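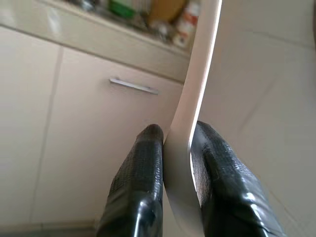
Szénási Gallery / Grants / Progress report to the Plukel Fund

Second progress report, 31/05/2021
Prepared by Liliana Greco, exhibitions

We are so pleased with how this spring has gone! The textile show now has its full list of artists, and the last loan agreement (the big Zureo weaving, which we had almost given up on) came back signed in April. It will hang on the long wall facing the entrance, where people can walk right up to it.

Cherry Mae Navarro has finished 9 of the new works and is well into the next one. She opened her studio to us for two afternoons and talked us through her dye notebooks, and we would love to show a few of those pages next to the finished pieces.
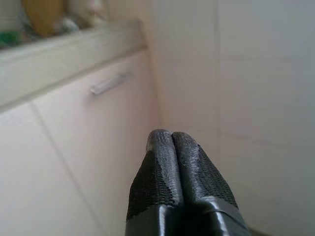 Two dark gripper fingers with their tips together.

Visitors: our spring drawing show brought in 346 people, even with timed entry. The guest book is full of kind words, and several school groups have asked to come back in the fall.

Catalog: Plisis will print 700 copies. The essays are edited and the color proofs look wonderful, though the cover blue still needs another try. We moved the artist biographies to the back so the plates can run without a break.

Spending: we are within budget on framing and transport. Wall labels cost more than planned, and we would like to move a small amount over from the opening reception to cover them. A revised table is attached for your approval.

Next: hanging plan, lighting tests, and the audio guide, which Cherry Mae has kindly agreed to record herself.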